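Home | Knives | Boards | Sharpening | Contact

How to Sharpen a Cleaver Without Buying Junk

Most sharpening kits are a waste of money. The Rudico set has 20 parts, and I use 2 of them.

1. Skip the pull-through gadget. Wevach claims theirs works in seconds -- I have my doubts, and so does my old blade.

2. Soak a 2000 grit stone only if the maker says to. Plenty don't need it.

3. Hold one angle. Go slow. Forget the "secret" wrist motion.

4. Test on green onions, never on your thumb. A dull edge crushes the layers.
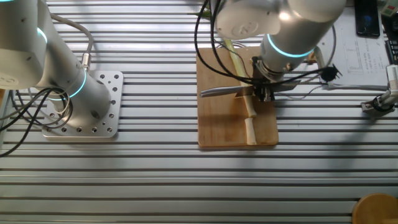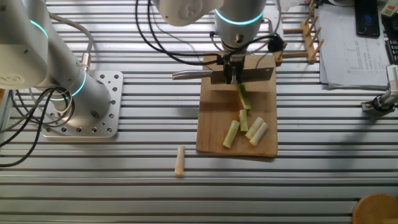 5. Wipe and dry the blade. Special oil? I've yet to see the case for it. Plain mineral oil is fine for carbon steel.

6. Touch it up when it starts to slip on tomato skin. Ignore any calendar that says every December.

Recent posts
Is the Siltitz stone worth $125?
Xiong cleaver, one year on
Do glass boards ruin knives?

Contact us | Copyright 2023 | Back to top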